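Jeptoo Waweru
Spent Monday repainting the old feed bins at the Brestlow allotments. A few notes for anyone planning the same.
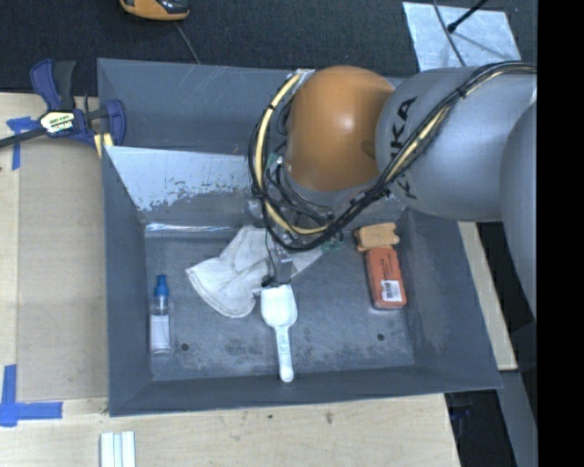
Most of the work is prep. I used a stiff brush, then medium sandpaper, then a rag with white spirit, and left it alone for the night. Chipped paint on a sloping metal panel, like the lighter one in the bin here, has to be sanded until you can't feel the edges with a fingertip. Fine scratches like the ones on the back panel I don't bother filling – primer covers them.

Primer next. Thin coats. I went too heavy on the first bin and it ran down into the corners, so that one got sanded twice.

Rodrigo Barrios asked about cost. Two cans of primer and one of topcoat did everything, with some left over. I had the brushes already.

Color is green. There was a vote. Adhiambo Swai wanted yellow and has been very fair about it.

Bins go back out in April once the path by the water tank is fixed. Until then please keep chicken feed in the bags with the tops rolled down – we had mice over the winter.

Bakari Tanui, you still have my wire brush.

Also, the padlock on the shed is new. The code is the same as the old one. If you don't know the old one, message me and I'll send it tonight after 7.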